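工单记录:Holeo 点播端《Semis》问答节目分集顺序错乱、字幕错位
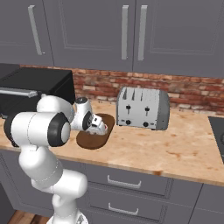 状态:已解决,观察中
优先级:中
组件:节目元数据 / 字幕分发 / 网页播放器
受影响内容:《Semis》第 3 季全季
创建日期:2026年4月14日

一、问题描述

用户反馈集中在两点。其一,第 3 季的分集列表与播出顺序不符,半决赛排在预赛之前,打开节目页首屏即可看到晋级结果。其二,部分分集的中文字幕与声音不同步,越往后偏差越大,主持人念完题目后字幕才出现,抢答环节基本无法对照。

首批反馈来自网页端,随后电视端和手机端出现同类反馈。三端读取同一份元数据,初步判断顺序问题与客户端无关。字幕问题暂不能确认是否同源,先并入本单处理。

二、复现步骤

1. 清空浏览器缓存,以普通订阅账号登录。
2. 进入《Semis》节目页,选择第 3 季。
3. 记录分集列表顺序,与制作方 Tomaszewski 提供的播出表对照。
4. 播放第 7 集,打开中文字幕,跳转至第二轮抢答开始处。
5. 记录字幕起始时间与对应台词起始时间之差。

预期:列表与播出表一致,字幕与台词同步。
实际:列表中半决赛前置;第 7 集片尾处字幕滞后约 40 秒。

第 1 季、第 2 季按相同步骤检查,未复现。关闭“自动播放下一集”后列表顺序仍然错误,排除播放队列影响。

三、排查记录

3.1 元数据

导出第 3 季全部条目。broadcast_order 字段在多数条目中为空,排序服务在该字段为空时回退到 asset_created,即素材入库时间。本季更换过主持人,预赛部分补录了开场口播并重新交付,入库时间因此晚于半决赛。回退规则生效后,半决赛排到前面。

查询交付包原文件,Tomaszewski 一侧的表格中播出顺序填写完整。字段丢失发生在入库环节。入库日志中有如下警告:

WARN ingest.map: unknown column "播出序号(新)", skipped

对照历史模板,该列原名为“播出序号”。制作方一月更换过表格模板,列名增加了后缀,映射表未同步更新。警告级别不触发告警,入库任务状态仍为成功。

3.2 缓存

手工补填 broadcast_order 后,后台预览顺序正确,线上仍为旧顺序。节目页列表缓存以 season_id 为键,只在条目新增或下架时失效,字段修改不触发失效。手动清除第 3 季列表缓存后,网页端恢复。电视端另有本地缓存,需重启应用才会重新拉取。

一名用户回复称重启电视端后仍是旧顺序。核对其版本号,为停止更新的旧版本,本地缓存须在设置中手动清除。已将操作路径回复给该用户,用户确认恢复。

3.3 字幕

字幕文件由 Bridham 制作并交付。抽查第 7 集,字幕共 1,899 条,条数与交付清单一致,无缺失、无乱码。时间轴偏差不是固定值,开头几乎为零,随片长线性增大,排除片头长度变化造成的整体平移。

线性偏差通常与帧率有关。检查交付参数,字幕按 24 帧制作,线上成片为 25 帧。两者换算系数不一致时,偏差应随时间持续累积。但按该系数推算,片尾偏差应明显大于实测值,单一帧率因素无法解释。

继续比对。第 7 集成片在中段广告点处重新剪接,后半段另用了一版按 25 帧导出的字幕,由转码流程自动拼接。前半段累积的偏差在拼接点之后保持不变,与实测曲线吻合。更正此前“全程线性增大”的记录:偏差仅在前半段增大,后半段为常量。首次测点过少,误判为全程线性。

用 Bridham 提供的帧率换算脚本处理前半段,重新拼接后在测试环境播放,各测点均在容差之内。

四、处理措施

1. 补填第 3 季全部条目的 broadcast_order,与播出表逐条核对。
2. 入库映射表增加“播出序号(新)”,保留旧列名以兼容以往交付包。
3. 未识别列的日志级别由 WARN 改为 ERROR,入库任务遇此情况转入人工确认。
4. 列表缓存失效条件增加 broadcast_order 与 title 两个字段。
5. 第 7 集字幕重新生成并发布,旧文件保留备查。
6. 字幕交付检查增加帧率比对,不一致时退回。

五、验证

网页端:列表顺序正确,第 7 集字幕同步,通过。
手机端:同上,通过。
电视端:现行版本重启后通过;旧版本需手动清除缓存后通过。
下载后离线播放:已下载的第 7 集仍使用旧字幕,需删除后重新下载。该行为符合现有设计,不在本单范围内修改,另建需求单。

六、给客服的回复口径

分集顺序已更正。如仍看到旧顺序,请完全退出应用后重新打开。电视端旧版本用户请进入“设置 > 存储 > 清除本地数据”,清除后需重新登录,观看记录不受影响。第 7 集字幕已更新,离线用户请重新下载。

关于更换主持人的意见属于节目内容反馈,请转至节目反馈渠道,不要并入本单。已有数条此类留言被误归入本单,均已移出。

用户因列表顺序提前看到比赛结果并要求补偿的,按现行服务条款处理,技术侧不作答复。

七、遗留事项

排序服务在字段为空时的回退规则仍为入库时间。建议改为按集号排序,集号同样为空时不对外展示。该改动影响所有综艺及竞赛类节目,需单独评估。特别篇和加长版目前没有集号,直接切换会导致这部分内容从列表中消失。

第 3 季其余分集的字幕帧率正在逐集检查,结果追加在本单评论中。观察期内如无新增反馈,本单自动关闭。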